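Household tidying by machine

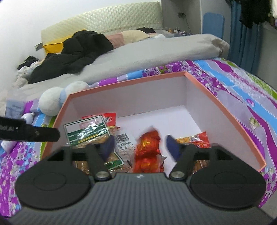 Packets of snacks in an open box on a bed, with a gripper reaching in.

Household tidying by machine is the branch of domestic robotics concerned with picking things up and putting them where they belong: toys into a chest, socks into a drawer, packets into a box or out of it again. It is usually treated separately from floor cleaning, which machines have managed in ordinary homes for a good many years, and from cooking, which has a literature all its own.

Most people asked to name a hard chore would think of ironing, or perhaps the oven. Sorting a box of crisps and sweets hardly seems to count as work at all, and a child of four will do it cheerfully (and eat some of the contents along the way). For a machine it remains surprisingly awkward. Packets are shiny, so that glare hides part of the printing; they are often partly see-through; they crumple into a new shape whenever they are touched; and they lie over one another, so that the corner of one may easily be taken for a piece of its neighbour. A grip firm enough to lift a full bag may well crush what is inside it.

Early attempts

The Clevik sorting bench, built for a small packing shop, handled stiff cartons very nicely but was never happy with soft bags. Its successor, the Baumgart arm, had two padded fingers and a slower closing movement, and in a trial of 1,851 lifts it dropped or missed 136 packets. Its makers were rather pleased with this, and with some reason, although a shopkeeper would probably not have been -- a dropped packet has to be picked up by somebody.

Learning from people

A good deal of later work has relied on people showing the machine what to do. A person carries out the chore with a hand-held gripper, and the recorded movements are used to teach a robot with similar fingers. Gion Reisinger, whose Tetarura project gathered demonstrations in 30 homes, argued that bedrooms and kitchens taught more than any laboratory table, as real rooms come with patterned sheets, heaps of clothes and all the other comfortable muddle of daily life. The project's notes list 52 separate chores, of which packing and unpacking boxes took up the largest share.

Present state

As of August 3, 2020, the Bristelura household trials had a machine that could clear a box of mixed packets without help on a good day, though far more slowly than a person would. Thin wrappers lying flat against the bottom were still the commonest cause of trouble, followed by bags wedged against the sides. A further round, with deeper boxes and softer finger pads, was planned for September.

See also: Bin picking; Domestic robot; Robot gripper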